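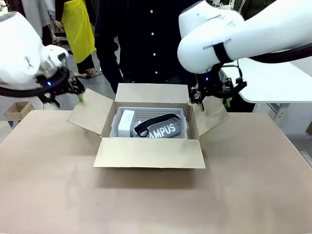
Packing Bench Associate, Returns and Small Goods (Drumine Site)

Employer: Skusau Packing Services
Location: Drumine, Building 2, ground floor
Hours: 30 per week, days, fixed schedule
Openings: 13
Posted: 2021-11-27

Summary of the position

The associate packs mixed small goods into corrugated cartons at a shared bench. Typical items are pouches, small boxed parts, straps and plastic trays. Orders are low volume and vary from one carton to the next, so most of the work is fitting unlike items into one box and closing it square. The position reports to Thulani Mkhize, bench lead.

Duties

Open the carton and fold all top flaps outward before loading. A flap left standing catches sleeves and tends to get creased when the tray goes in.

Place the tray first when the order calls for one. Boxed items and soft items go into the tray side by side. Do not stack a boxed item on a pouch.

Lay straps and cords over the soft item. Loose ends stay inside the tray wall.

Check the contents against the pick sheet and initial the sheet. Short picks go back to the shelf clerk with the sheet attached. Do not substitute.

Fold the flaps in and check that the two outer flaps meet along the center seam. Board that has been folded more than once may not lie flat at the seam. If one edge rides up over the other, open the carton and refold it. Tape will not correct a bad fold, and a raised seam splits when cartons are stacked.

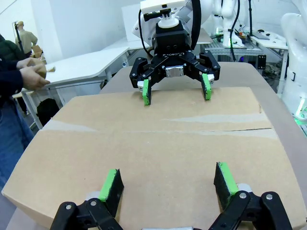 Reject any carton with a crushed corner or a tear longer than a thumb's width. Flatten rejects and put them with the recycling at the end of the bench run, never under the bench.

Replace the kraft paper on covered tables when it tears or picks up tape. Rolls are kept with the carton stock.

Output and quality

A trained associate closes roughly 400 cartons in a week. New hires are not measured on count until the end of the training period. From the first day, all associates are measured on seam fit, correct contents and label position. One carton in each batch is opened by the checker. If it fails, the whole batch is reopened by the person who packed it.

Requirements

Able to stand for most of a shift with scheduled breaks.
Able to lift a loaded carton from bench height to a cart.
Able to read a pick sheet in English and match item codes.
Good use of both hands for folding and holding board. Applicants who use an aid or need a changed bench height should say so on the form; most benches can be adjusted.
No packing experience needed. Time spent in a stockroom, mail room or kitchen line is useful and should be listed.

Clothing

Closed shoes must be worn on the packing floor. Skusau supplies an apron and cut-resistant gloves. Rings and bracelets come off before the shift. Long sleeves are allowed if the cuff buttons.

Training

Training takes four shifts and is paid at the full rate. The first two cover carton types, folding and taping. The third covers pick sheets and trays. On the fourth, the trainee packs live orders beside Qianru Tian, who signs the training record. A trainee who is not ready may repeat the fourth shift once.

Schedule

Shifts begin at 7:30 a.m. and end at 2:00 p.m., with an unpaid half hour for lunch. There is no night work. Overtime in November is offered by sign-up sheet and may be declined.

How to apply

Send a one-page work history and the names of two references to Petro Skoryk, Hiring Desk, Skusau Packing Services. Quote job number 199. Paper forms are available at the Drumine front counter and at the Jiltcombe office. Applications without the job number will be sorted with general inquiries and may be delayed.

Selected applicants are asked to a short bench trial, in which they fold, load and close three cartons. The trial is paid as one hour of work. Results are given by phone within one week.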